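Keeping the PC cell in order

9th August

I have promised for a long time to write down how I look after the cell in our Stondomthorpe workshop, the one where two arms put parts into desktop computers. A colleague from Purkasthorpe asked me by mail last month which things I check and how often, and my answer became so long that I decided to put it on the blog. I hope my English is good enough for the technical parts.

The cell has been in my care since February. Before that it was set up by Inger Eyvindsson, and she did the difficult part, the layout. I only keep it running. The program that controls it we call Mirnix, and it is a small thing written in our own house. It knows where the table is, where the fixture is, and in which order to do the steps.

Let me begin with the table. It is made of aluminum rails with slots between them, and this is very practical, for you can fasten things almost anywhere. It is also the reason for most of my trouble. A T-nut that is not fully turned in the slot will hold the fixture for one day, or for one week, and then the fixture moves by a little. You don't see it with your eyes. You see it when the gripper comes down for the memory module and touches the wall of the slot instead. So every morning I push the fixture plate with my hand, quite strongly, in both directions. If I feel something, I loosen everything and start again with the square against the rail.

The fixture we print ourselves. It is a gray plate with a pocket for the processor and a long slot for the memory, and a tall post that I use as my reference point when I teach the positions. The first plate was printed with the pocket too tight. The processor went in well but it did not want to come out, and the gripper pulled the whole plate up a little at one side. I asked Inger what she would do, and she told me to make the pocket 2 millimeters longer at the side where the finger enters and leave the other side alone. We have used this form of pocket ever since. 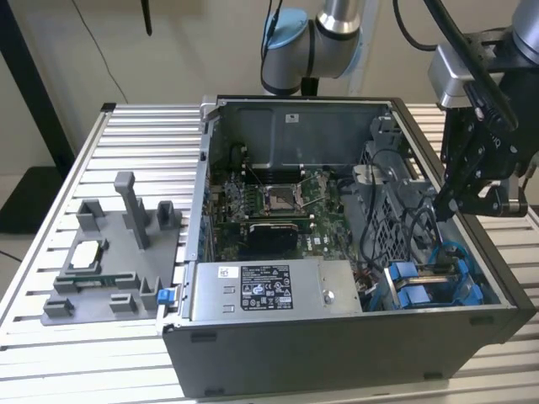 The computer case is the next question. We lay it on its side with the panel off, and it must come to the same place each time. A case is not a precise object. The steel is thin, and an old case that was opened many times is often a little twisted. I used to correct the position in the program for each case, which was slow and also a bad habit, as I forgot sometimes to change it back. Now I put the case against two stops and let Mirnix touch it at three places before it starts. If the measurements do not agree, the program stops and waits for me. I prefer a cell that stops too often.

Cables are a problem I have not solved. The cables inside a case do not stay where you put them. Before each run I press them down around the drive cage and look along the path of the gripper. In June a loop came between the fingers and was pulled, and I spent the afternoon looking for a connector that was only half in. I have tried cable ties and soft tape. Tape is better when you must take it away again.

About the gripper I can be short. I clean the fingers with alcohol, I check the screws with the small torque key, and I move the fingers slowly open and closed while I listen. The screws at the outer joints come loose first. I marked each one with a line of paint, so that I can see from my chair if one has turned. When the counter in Mirnix reached 2,208 cycles I changed the finger pads for the first time. They were not yet bad, but the edges were round, and a processor has to be held by its edges.

The cables of the arms themselves I look at once in 8 days, with the power off. I follow each one with my fingers from the base to the wrist. On one arm the thick black cable was rubbing at the mount in a certain position, and I gave it a little more length there and a new clamp from Kvaran. It has been quiet since.

The whole morning check takes me 46 minutes if nothing is wrong. My colleague thinks this is too much. Perhaps he is right, and in the autumn I want to try the touch routine on the fixture also, so I can stop pushing it by hand. If it works I will write about it.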